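About Undis Fishing School 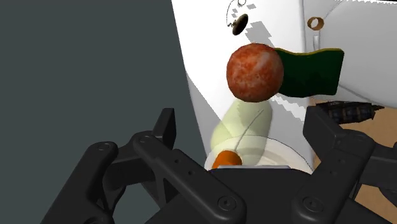 Black linkage arms, open on both sides of the palm plate. Computer rendering.

Most fishing schools will tell you they can make you a better angler in a weekend. We doubt it. Two days is enough to learn three knots, a decent cast and how to get a hook out of a bluegill without hurting it or yourself. The rest takes seasons, and a lot of that time is spent catching very little.

Undis was started by Jaxon Chisholm and Jairo Cusi after they had both worked for guide services that sold "guaranteed fish" packages. The guarantee, if you read the fine print, was a discount on another trip. They wanted to run classes where the instructor could say the water was too warm, the wind was wrong and the bass were not going to bite that morning, then teach something useful anyway.

What we teach

Classes cover bank fishing, small-boat fishing and beginning fly casting on still water. We teach bass, crappie, bluegill and a little trout in the cold months. We don't teach walleye. Jaxon has tried for years and says he would be taking your money.

A class has up to 8 students for bank fishing, fewer in the boats. Kids are welcome with an adult who stays for the whole session. Loaner rods are included and they are plain ones. If you already own something expensive, bring it, but please don't buy it for our class.

What we don't believe

We don't put much stock in moon charts. Jairo kept a log for 378 trips, with the moon phase written down for each one, and could find no pattern that held up from one year to the next. He still gets mail about this. Water temperature and time of day showed up in the log again and again, so those get a good part of the first morning.

We are also suspicious of lure colors. The catalogs are full of them, and a 200-lure tackle box looks great on the workbench. Our students fish the first session with a dark one and a light one. Scent sprays we have tested off and on. Some smell awful. We can't say more than that for them.

Fish finders are a fair question. They work, in the sense that they show you things under the boat. Whether a beginner knows what those things are is another matter, and we leave the screens off until the second day.

Where we fish

Our home water is Ñahui Pond, a private lake with a gravel bank and one dock. Boat classes go out on Clolto Reservoir, where the ramp gets crowded by 7 a.m. on weekends, so we meet at 5:30. You need a state fishing license for the reservoir. We can't sell you one and we can't let you fish without one.

Both waters are catch and release during class. Barbless hooks only.

Money and sponsors

Student fees pay for the school. Indero, a tackle shop in town, gives us hooks and line at cost, and we tell students that up front. We have turned down two rod companies that wanted their stickers on the boats.

Season

Classes run from March until the water gets too cold for beginners to enjoy it. The office phone is answered on Friday afternoons. The rest of the week, leave a message and say which class you're asking about.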